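Carved bead string

A carved bead string is a loop of round beads, each one cut with a pattern, threaded on a cord and tied off. Worn at the neck or wrist, hung on a hook, or kept in the hand for counting. Seeds, fruit stones, wood, horn and resin are all used, and finished strings can be hard to tell apart by eye.

Beads and cord

Mostly brown, from pale tan to nearly black. New beads tend to be lighter and darken with handling. Carving runs from a few plain grooves to flowers, faces and lettering. Deep cuts hold dust – shallow ones wear smooth.

Number varies with use. Strings for counting prayers often have 108 beads, wrist strings far fewer. Cord is cotton, silk, nylon or elastic. Some makers knot between beads, some leave slack so the beads can slide along. A bigger bead or a tassel may mark the start of the loop.

Handling and laying out

A string is usually laid out flat before cleaning or restringing, so that the order of the beads can be followed right round the loop. A cloth or bedsheet is the normal surface at home. Beads roll on a bare table and chip on tile. Pale cloth is prefered for dark beads, printed or plain makes little difference.

The loop is opened into a rough ring and lifted by one bead at a time. Pulling on the cord itself strains the knot. Gaps show up best along a curve, where the beads spread and the cord between them can be checked for fraying. 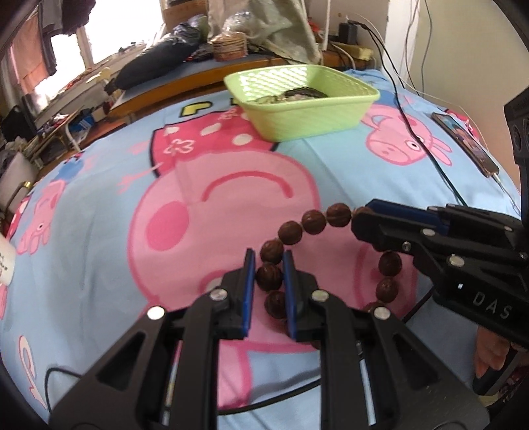
Cleaning

Dry brush first, soft bristles, working along the cuts. Then a barely damp cloth. Soaking is avoided for wood and seed beads, they swell and may split. Some owners rub in a drop of oil, others never do; Vimala Annamalai's handbook for the Nikolaidis bead collection advises against it, as oil traps grit in the carving.

Restringing

Needed when the cord stretches or goes fuzzy near the knot. Beads are moved across to the new cord one by one, in the same order, and the old cord is cut only at the end. The Nikolaidis collection holds 1,494 loose beads from strings that broke, most with no record of wich string they came from.

Storage

Flat in a cloth bag, or coiled loosely in a box. Out of direct sun. Hanging for long periods stretches elastic.

See also: Prayer beads, Seed jewellery, Knotting cord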